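Furniture Care: Waxing and Oiling Before the Dry Months

The Ustham repair room gets more questions about dry wood than anything else, and most of them come in March, after the heat has been running all winter. We looked after 297 pieces last year, and 176 of those were tables. A lot of the work was plain cleaning and waxing that can be done at home in an afternoon.

Start by finding out what finish you have. Put a drop of water somewhere out of sight, such as the underside of a leaf. If it beads, the finish is still sealing the wood and you only need to clean and wax. If it soaks in and leaves a dark spot, the wood wants oil.

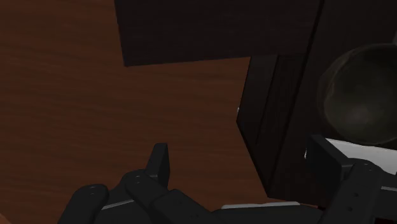 Dust first with a dry cotton cloth, then wipe with a second cloth wrung out in warm water and a little dish soap. Dry it right away. Wax goes on thin, and you should rub along the grain the whole way. On a polished reddish-brown top with fine streaks running across it, the direction is easy to follow. On nearly black wood the grain can be faint, so bring a lamp down low to one side before you begin. Leave the wax for 20 minutes and buff it with a clean cloth.

Oil takes longer. Brush on one coat, wait half an hour, and wipe off everything that hasn't gone in. Let it sit overnight before the second coat. Lay used rags flat outdoors to dry, well away from the house, and never leave them balled up in a bucket. Oily rags can heat up on their own and catch fire.

We sell Tsai paste wax at the front counter in clear and brown. The brown hides small scratches but will darken pale wood, so try it on a hidden patch. The Esex Street door is closed while the steps are being fixed. Please use the Estus Lane side, where there is a ramp, and ring the bell if you are bringing in anything heavy.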